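Vorholm Hymn Board, Two-Column
Item 557

Every congregation has a hymn board, and most of them are missing a 7. The Vorholm is our answer to the 7 problem, and to several others that church supply catalogs have been politely ignoring since the days of the pump organ.

It holds two columns of four rows, so the opening hymn, the psalm, the communion hymns and whatever the choir has sprung on the pastor can all go up before the prelude. The rails are cut deep enough that the numbers stay put when the door slams during the confession. The board hangs on 2 brass hooks, included. The nail your great-grandfather used is probably still in the wall and may be left there out of respect.
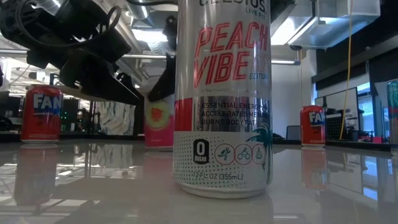

Peach Vibe, from Celsius.

What's in the box

Board, oiled oak, with a plain cross at the top
304 number cards, printed both sides
Title cards: Liturgy, Psalm, Hymn, Offering, Communion
One blank card, for the Sunday when none of those will do
Brass hooks and screws

About the numbers

Dehua Wei laid out the numerals after sitting in the back pew of his own church for most of a Lent, squinting. The 3 and the 8 can be told apart from the balcony. The 6 and the 9 are separate cards with a small line under each, so the person who sets the board on Saturday night can no longer claim it was a matter of interpretation.

The cards fit Junditz rails as well as ours. They don't fit the older Pleta boards, whose slots are narrower, and trimming them with kitchen scissors will not improve anyone's devotion. Write to us for the Pleta set.
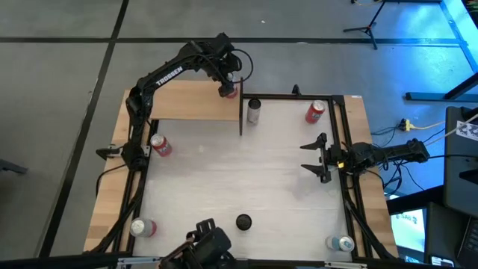
Overhead, with a red can on the white board.

Finish

Light oak or dark oak. We are asked for "the same color as the pews" more often than for anything else. Send us a splinter and we'll try. Paint is available in white only, following a disagreement over what one parish meant by liturgical green.

From customers

"It went up before the Reformation service and we've had one complaint, which was about the hymn." Haiyan Dai, altar guild

Care

Dust it. Lemon oil once a year if you must. Keep the cards in the box they came in, in number order, and hide the box from the youth group.

Shipping

Boards ship from the Hou workshop on Mondays. Orders for Advent should reach us by the end of September. Spare cards are sold singly, and yes, most people want the 7.

Page updated Aug 29, 2024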